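Week 3 handout: learning from hand-held gripper demonstrations

Welcome back, everybody, and thank you for the lively questions last time (I've put the reading list back up, as so many of you asked!). Today we stay with the Flivari study, which I'm fond of because it is so patient about where its data comes from.

The idea is simple enough. A person carries a gripper through an everyday task, a camera riding on the gripper records what the hand would see, and a policy is trained on those recordings. The full set has 1,291 demonstrations, and each policy was then tried 25 times per task.

Please look closely at the Traltness split, where the test rooms never appear in training. The policy trained in one tidy room did poorly there, and the one trained on a mix of rooms, with chairs and desks and people left in the background, held up much better.
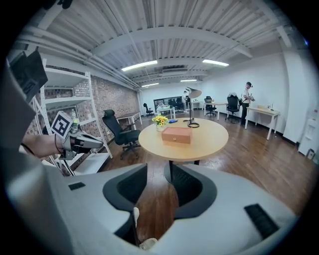
The second thing to think about is pose. If we don't know where the gripper was at each moment, the recording is only a video, and a small drift early on can spoil the whole path by the time the fingers close. The Gagnon baseline skips this step, and you'll see what it costs in table 2.

For next week, write me a page on which background changes you'd expect to hurt most, and bring your plots from the Flareo exercise.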